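Flulier Pocket Scanner App: Three Months of Chasing Council Meetings and Street Protests

I cover neighborhood news for a little newsletter that goes out to 291 people in Flanagan, and most of what I do is sit in on public meetings, stand on the sidewalk at marches, and read a truly unreasonable number of police logs. I'd been getting by with a paper notebook and my phone's voice recorder. Then in January a reader told me to try Flulier, an app that listens to the public dispatch feed, records your own interviews and keeps the whole lot on one timeline. I've used it nearly every day and I have opinions!

Setup first. You make an account, pick your county, and then pick which channels you want to follow. It took me most of a pot of tea to get through it, mainly because the channel list is in no order that I could find. Flanagan's fire channel was sitting between two towns that are an hour away from each other. Once you've found your channels you can star them, and after that it behaves. 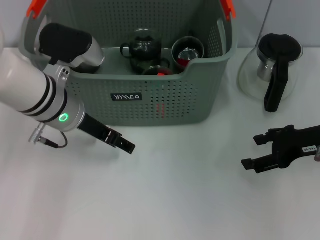

The timeline is the part I'd pay for. Every call that comes over the feed gets its own little block, and when you record something yourself it drops in alongside. So when the tenants' march blocked Fladudora Avenue this spring, I had the traffic calls, my sidewalk interviews and my own muttering all lined up in order. I could see that the first closure call went out at 7:40 in the morning, a good while before the city's page mentioned it. With the old setup I would have spent the evening playing the same clip over and over with my thumb on the pause button.

The transcripts are a mixed bag. In a quiet room they're great, and I've pulled quotes from a zoning hearing with hardly a fix. Outside, with chanting and a bus idling next to you, forget it. It turned "fair rent now" into "Ferris wheel now" four times in one file (I was tempted to run it). Street names suffer too. You can teach it words, up to 200 of them, and that helped a lot once I'd sat down and typed in every street in town plus the council members' last names. Please check every quote against the audio before you print it. I'd say that about any of these apps, but I've seen this one drop a "not" out of a sentence, and that's a correction you don't want to write.

Battery life is okay. Running the feed and recording together, I get through a long council meeting with some juice left, though I carry a charger for anything with a march in it. It also gets confused when the signal drops. The recording itself keeps going, thank goodness, but the feed blocks come back in late and stacked on top of each other, and you have to drag them apart by hand.

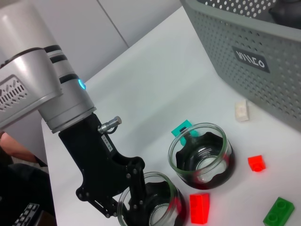 Can you use it without paying?

There's a free plan that gives you one channel and keeps your recordings for 48 hours, after which they're deleted unless you export them first.

I lasted a week on that plan. The deleting is what got me — I do my writing in bits, late at night, and losing a school board interview while I was asleep was enough to make me reach for my card. The paid plan keeps everything until you clear it out yourself, and you can follow as many channels as you like. I wish there were something in the middle for people who only want the storage.

I should compare it with Sirkisex, which is the one the bigger outlet across the river uses (yes, the name, we've all had the giggles). I borrowed a login for a few days. Its transcripts are cleaner outdoors, no question, and it can mark who's speaking. But it has no dispatch feed at all, and it's built for a newsroom with an editor assigning things. I kept getting asked to choose a desk. I don't have a desk, I have a kitchen table and a folding chair.

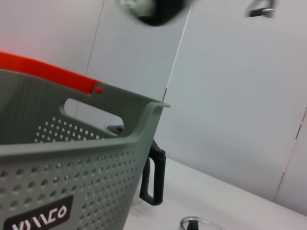

Laundry basket with an orange-red handle.

Support has been friendly and slow. I wrote in about the stacked blocks and heard back after four days with a real answer from a person who had clearly read my message, and a fix in the next update that sort of half worked. The export is also clunkier than it should be. You can send out audio or text but not both in one go, so every story ends up as two files with nearly the same name, and I've mailed myself the wrong one more than once.

If you cover a small town on your own and you care about what happened when, get the paid plan and spend an evening on the word list. If you mostly record loud crowds, try Sirkisex first, or wait and see whether the summer update does anything for the outdoor transcripts. I'm keeping my subscription going through the fall elections and I'll update this review after that.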